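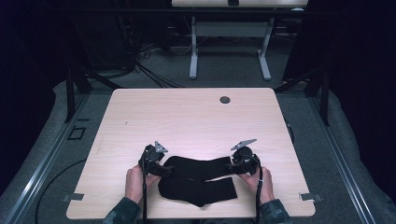
Jalis Hand-Held Gripper Pair for Task Demonstration

The Jalis pair is a set of two hand-held grippers for recording two-handed tasks without a robot on the table. The operator works the jaws directly on the object, and the recorded jaw opening and hand path are replayed or used as training data for a two-arm cell. Folding, turning and pairing of soft goods such as socks are typical jobs.

Left and right units differ in housing shape and are not interchangeable. Each carries a flat metal fin on top and is wired by a cable leading down toward the operator. Keep both cables in front of the table edge – a cable pulled across the work surface will drag light fabric.

Specifications
Units per set: 2 (left, right)
Maximum jaw opening: 38 mm
Weight per unit: 528 g, without cable
Cable length: 3 m
Recording software: Mahrous 9 or later

Work surface
A smooth, light-colored top gives the best contrast with dark textiles. The table should be fastened down so that it does not shift when the operator presses on the fabric. Tops with a cable hole are acceptable if the hole is kept clear of the working area.

Recording a demonstration
Lay the item flat near the front edge, within easy reach of both hands. Close both jaws fully once to set the zero point, then open them and start the take. Grip the fabric near its ends and move at an even pace. Fast wrist turns are recorded correctly but may exceed the joint limits of the target arm – Mahrous marks these sections in red, and they should be recorded again.

Supplied with the set
Left and right gripper, two cables, spare jaw pads, zeroing gauge, printed setup sheet. The Tredberg table clips and the Drastora interface box are ordered separately.

Replacement jaw pads are sold in pairs. Change both pads on a unit at the same time and repeat the zero point before the next take.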